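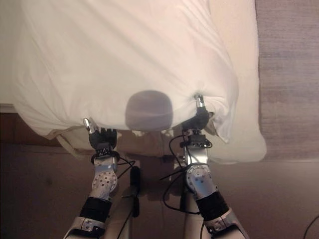

A white sheet on one of the beds.

Last updated: Jan 8, 2024

Search this site Enter keywords Go

Linen changes at Ashby House

Starting in February, the guest rooms at Ashby House will move to a new linen supplier. Storell has handled our washing for a long time, but it is closing its Stestell plant and the next nearest one is too far away for a twice-weekly pickup. We looked at three other laundries and signed with Tullari, which already serves the clinic down the road.

Most people who stay with us won't see much difference. Families visiting residents will still find the bed made up when they arrive and a spare set in the closet. What changes is the schedule. Clean linen now comes in the morning, before ten, and used linen goes out on the same truck. If you are leaving that day, please strip the bed before breakfast and put everything in the blue bag behind the door. Blankets stay on the chair. They are washed here.

The cost goes up a little. Under the old contract we paid $1,069 a month, and the new one comes to $1,491, with towels included. Towels used to be billed apart at $467, so the total is lower than it was even though the main bill looks higher. The room rate for families stays where it is through the summer.

We are also retiring a lot of old stock. Coralie Stubbs and Bevan Cartwright went through the shelves before the holidays and pulled 96 sheets that were too thin or had lost their elastic. Some of these will be cut up for cleaning rags. The better ones are going to the animal shelter, which takes any size as long as it is clean. If you would like a few for drop cloths or to cover plants, ask at the front desk by the end of the month.

A few of you have asked about bringing your own bedding. That is still fine. Please put a name on it, including the pillowcases, and keep it out of the blue bag. Anything that goes to the laundry by mistake can take two weeks to come back, and last fall a quilt belonging to the Kerslake family didn't come back at all. Beverley Kerslake has been very patient about it. If you have a green and yellow quilt at home that isn't yours, please call us.

Nikau Mahuika is the person to talk to about the new schedule. He is in the office until four. Cameron Ruawai will cover for him during the first week of February.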